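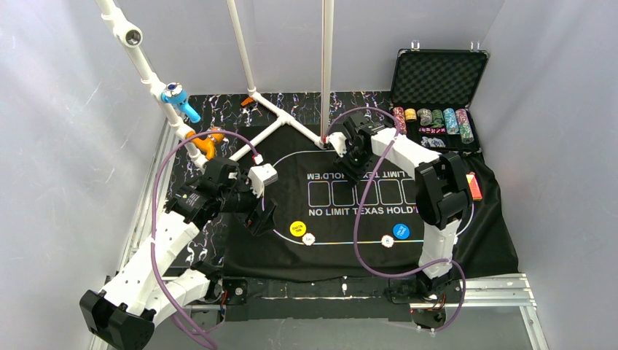
My health plan wants me to walk more, and it is prepared to pay me 10 dollars a month in points to prove it. The points live in an app called Trolari, which my employer signed us all up for in May, and which sends me a small green flame whenever I have done something it approves of. I have nothing against walking. What I mind is the way my blood pressure has been moved into the same part of my phone as the games. There is a bonus wheel. There are streaks, and a streak can be "insured" by spending the points you earned on it. A mat that says NO LIMIT TEXAS HOLD'EM at least prints its intentions in capital letters where the players can read them. Trolari prefers a cartoon fox.

The fox is very pleased with steps. On my first Friday I logged 2,786 of them and was told I was "just getting started," a strange thing to hear at 62. That was the day I spent four hours on a ladder scraping paint off the back porch, and I could barely lift a fork at dinner. Ladder work doesn't register. Neither does swimming, unless you wear the phone.

Defenders of these programs say that people need a nudge. Fine. I have been nudged into flu shots, a colonoscopy and one regrettable month of chia seeds, and I'm probably better off for most of it. But a nudge from a doctor comes with somebody who looks at you and asks about the knee. The app has never asked about the knee. It has offered me 300 points to link my pharmacy account, and when I declined, it asked again the next morning at 6:30, with the fox wearing a stethoscope.

My sister's employer uses a rival outfit, Pollia, and she has learned to clip the tracker to the dog. The dog is now in the top tier for women her age. Somewhere there is a chart showing that the program works, and the dog is on it.

If an employer has money to spend on our health, I can suggest where it might go. Cut the copay on physical therapy. Let people leave early for an appointment without using half a vacation day. Put a nurse on the phone who can say whether a rash is worth a drive. I admit none of this comes with a wheel.

I still have the app. The points are due to turn into a gift card in the fall, and I have my eye on a new paint scraper.

Related reading
Statomen raises its copays again
What the Lindqvist clinic gets right about waiting rooms
Is your annual physical worth the morning?
Standing desks, two years on

We use cookies to remember your preferences and measure traffic. By continuing to browse, you accept our cookie policy.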